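Subject: Re: [benchtalk] sorting a whole box of old caps, where do I even start
From: Jirnetti
To: benchtalk list

Hi all,

Jokley wrote:
> So I came home from the Sadum swap meet in April with a shoebox of
> mixed electrolytics, 354 of them according to the label on the lid,
> and I paid less for the lot than I did for lunch. Some are in little
> bags, most are just rattling around. I dumped them all out on the
> bench and immediately lost 2 down the back. How do the rest of you
> sort this kind of thing without going nuts? And is it even worth
> testing every single one, or should I toss anything that looks old?

Oh boy, I know that shoebox. I have bought that shoebox more than once, and one of mine is still under the stairs waiting for a rainy weekend!

First thing, don't pour them all out again. Scoop out a small handful, put the lid back on, and deal with just those. I used to spread everything across the bench too and it was miserable, I'd bump the table and have to start over (and then the cat would come help). Now everything goes through a tray. Any plastic tray with a lip will do. Mine came from the kitchen drawer and I never gave it back.

I sort by voltage first and worry about the value later. I know plenty of people on here do it the other way around, and Rweyemamu's parts list page has it by value too, but when I'm fixing an old radio I want to know right away that I'm in the right bin for voltage. The radial ones go in one set of drawers and the axial ones in another, and anything with a bulged top or crust around the leads goes straight in the junk can. Don't get sentimental about those.

As for testing, I do test, but only when I'm about to use one. If you sit down and run the whole box through a meter you'll hate the hobby by suppertime. The exception is anything big. I check those before they go in a drawer, and I make sure they're discharged before I get my fingers near the leads, even if they've been in a box for ages.

Oh, and get yourself a decent light. The print on the small dark ones is awful, and I turn them under the lamp one by one till I find the stripe.

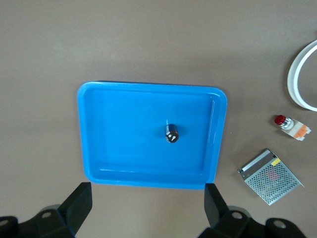

How do you tell which lead is the negative one on a loose radial cap?
Look for the stripe printed down the side of the sleeve, the lead on that side is the negative one. If the leads haven't been trimmed, the shorter one should agree with it.

For drawers, I have one of those cabinets with 26 little ones and it's been plenty. I write on masking tape with a pencil so I can change my mind. Which I do, constantly.

If you end up with a pile of low voltage ones you don't want, holler before you toss them. I'm always short on the small stuff and I'd happily pay the postage.

Jirnetti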